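Section 8: Gripper will not let go of cloth

Applies to the Sala folding station, wrist camera fitted. Revised 4/28/23 after the release fault at Jollencombe.

Fault: open command is sent, controller reports fingers open, cloth stays in the grip. Next move drags it. Check the wrist view before you touch anything. 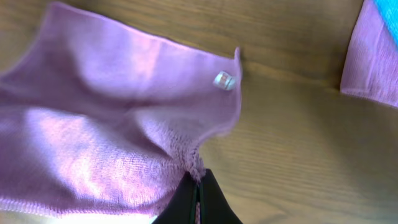
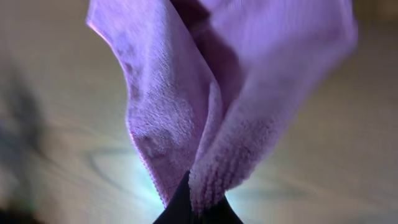
Fig. 8-1 and 8-2. Wrist camera views, cloth held in the fingertips.

CAUTION – Do not pull the cloth out by hand with the arm powered. At Jollencombe the fingers closed again with no warning. Stop button first, every time.

Clearing the fault

1. Press the stop button. Wait 5 seconds for the brakes.
2. Support the cloth from underneath if it is off the table. Don't let it swing on the fingers.
3. Turn the manual release on the side of the gripper. Quarter turn, no more.
4. Ease the cloth out sideways, along the gap. Loops and loose threads snag at the tips so go slow.
5. Look down between the fingers with a flashlight. Pick out any lint or thread with the plastic hook. No metal tools.
6. Wipe both finger faces. Dry cloth only – solvent ruins the coating.
7. Turn the release back untill it clicks.
8. Reset the stop, home the arm, run open/close empty 5 times.

Note: if the release will not turn, leave it. Call Valtetti service. Forcing it shears the pin and then its a new gripper.

If it comes back

Check grip force, page 23 of the Evine controller guide. Factory setting is 69. The Jollencombe unit had been turned up to stop towels slipping – too much cloth got squeezed in and the fingers stuck short of open. Set it back to 69 before looking for anything else.

Still sticking at 69 – finger position sensor. Controller can read open with the fingers part closed. Do not run the station on that reading. Tag it out, note error code and cloth type in the log.

Sensor kits for older units ship in July. Until then, empty open/close check at the start of every shift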